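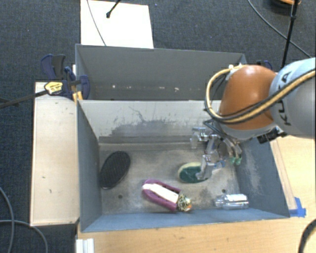
Yến Dương wrote to us after our last page about factory robots. Her question was short. If a robot can pick up a brush, she asked, why can't I have one that cleans my room?

It's a fair thing to ask. You may have seen videos where a robot arm picks up an egg, or folds a shirt, or stacks cups while cheerful music plays. Grown-ups share these videos and say the robots are nearly here. Maybe they are. But a video shows you the try that somebody chose to show you, and you should want to know about the other tries too.

So let's talk about how people test a robot hand, and how you can tell a good test from a bad one.

What is a gripper?

The part of a robot arm that grabs things is called a gripper. The arm and the gripper are often made by different companies. The arm in our picture has the name KUKA on it. The gripper hangs at the end of the arm, with metal parts joined together so the fingers can bend. An arm can be very good at moving to the right spot, and it will still drop your toothbrush if the gripper is wrong for the job.

There are many kinds. Some have two flat fingers that squeeze together like tongs. Some have a rubber cup that sucks onto things, the way a plunger sticks to a tile. Some have several fingers with joints, a bit like yours. The people who sell each kind will tell you that theirs is the best. They can't all be right.

Why a bin?

A lot of robot tests use a bin with things lying in it. That looks too easy. You could empty it in a few seconds without even looking.

Try thinking like the robot, though. A brush has a hard side and a bristly side, and it might be lying flat or leaning against the wall. Which part do you grab? A clear bottle is worse. Many robots find things with cameras, and a camera can have a hard time with clear plastic, because you see the floor right through it and the shiny spots change when the light does. Then there are the walls. A thing lying in a corner leaves hardly any room for a finger to get down beside it, and a wide hand may bump the side of the bin before it touches anything at all.

You do all of this without thinking. Your fingers also feel when something starts to slip, and you squeeze harder before you know you've done it. Plenty of grippers can't feel anything.

Two grippers, one bin

Suppose two grippers are being tested. We'll call them Vudside and Murkus. Each one gets 30 tries at picking something out of the bin. Vudside does it 13 times. Murkus does it 28 times. Murkus wins!

Wait a minute. Before you cheer for Murkus, ask some questions.

Did they both get the same things to pick up? If Murkus had soft blocks and Vudside had slippery bottles, the numbers tell you very little.

Were the things lying the same way? A bottle in the middle of the floor and a bottle in a corner are two different puzzles. Careful testers put everything back in the same places for each gripper, or mix it up in the same way for both.

What counted as a pick? Maybe Murkus lifted the brush up a tiny bit and dropped it, and somebody wrote down "yes." Maybe Vudside had to carry it all the way over to the other side of the bin. You have to decide the rule before the test starts and stick to it. Changing the rule halfway is cheating, even if you only do it once.

Did a person help? If somebody nudges the bottle away from the wall between tries, that should be written down. Sometimes a person is steering the arm by remote control, too. There's nothing wrong with that, and it can be a good way to find out what a gripper can do. But then you are partly testing the person.

And what about time? A gripper that gets everything but needs 58 seconds for one sponge might be fine in a lab. In a busy warehouse it would drive people up the wall.

Try it at home

You'll need a shoebox, kitchen tongs, a pair of oven mitts and a few things that won't break. A hairbrush, an empty plastic bottle, a sock and a spoon will do nicely. Ask before you borrow the tongs.

Put the things in the box. Pick them up with the tongs, one at a time, and write down yes or no for each. Put them back where they were. Now do it all again wearing the mitts. Then push everything into the corners and see what changes.

Do at least ten tries for each thing. One try can be luck, good or bad. Write down the drops as well, even the silly ones, like when your brother made you laugh (put that in the notes).

If you want to make it harder, close one eye, or have a friend tell you where to move while you look at the ceiling.

Back to Yến's room

Could a robot clean it? A robot might pick up one brush that it has practiced on, in a bin clamped down so it can't slide. Your room has blankets, and homework under the blankets, and probably a sock inside another sock. A robot that gets 93 out of 100 things right in a bin has still missed seven, and nobody has let it near your closet yet.

We'd like to be wrong about this. If a company shows you a room-cleaning robot, ask how many tries it took, and ask to see the drops. Until you get an answer, Yến, the socks are yours to pick up.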